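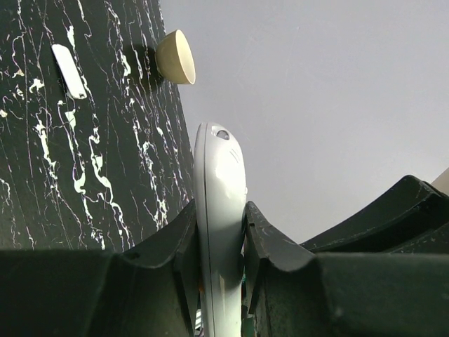

Mollach Stone Works Extends Offcut Program to Home Renovators

5 August 2025

The Mollach Surface Materials Cooperative will open its offcut program to private households next month, following a trial limited to licensed contractors. Under the program, pieces of countertop stone and patterned surface board left over from larger jobs are cleaned, measured and offered for resale at a reduced price.

The cooperative reported that 1241 pieces were sold during the trial, which closed in June. Most went into bathroom vanities, window sills and small kitchen islands. Dark surfaces with light veining sold fastest, while plain beige and speckled gray pieces remained in stock the longest.

Member firms generate a steady supply of leftover material. A standard slab rarely matches the dimensions of a kitchen, and the portion removed for a sink or cooktop is often large enough to serve as a side table or shelf. Until the trial began, member firms paid to have this material hauled away, and only a small share was crushed for use as road base.

The program is operated jointly with Kiltero, which manages the sales yard at Dinsa, and with Vovov, which maintains the online inventory. Each piece is listed with its length, width and thickness, along with a note on any chips or repaired edges. Listings are updated at the close of each business day.

Households will be permitted to reserve up to 6 pieces at a time. Reservations will be held for 20 days, after which uncollected items will return to general sale. Delivery is not included in the price. Buyers who cannot transport a piece safely may request a quote from one of the 29 member firms, several of which also offer cutting and edge polishing.
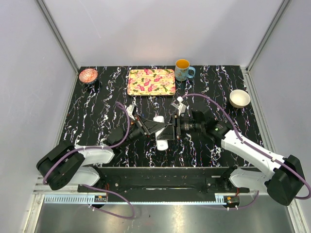

The cooperative has also issued guidance on the care of patterned surfaces in daily use. Natural marble should be sealed before it is installed in a kitchen, and spills of lemon juice, vinegar or wine should be wiped up promptly. Printed and laminated boards do not require sealing but may be damaged by hot pans. Unglazed pottery can scratch a polished finish, and the use of a cloth or mat is advised where dishes are moved often.

Buyers are asked to bring a sketch with accurate measurements. Yard personnel will not cut stone on site, and pieces that have been altered after purchase cannot be returned. Unaltered pieces may be exchanged once, subject to inspection.

Prices will continue to be set by surface area and grade. The cooperative confirmed that contractors will keep access to the inventory on the same terms as households, although bulk orders will be handled through a separate desk. Revenue from the program will be used to cover storage costs at Dinsa and to expand the covered section of the yard, where boards that are sensitive to moisture are kept.

Registration for household accounts will be available through the Vovov inventory page. Existing contractor accounts will remain active and do not need to be renewed.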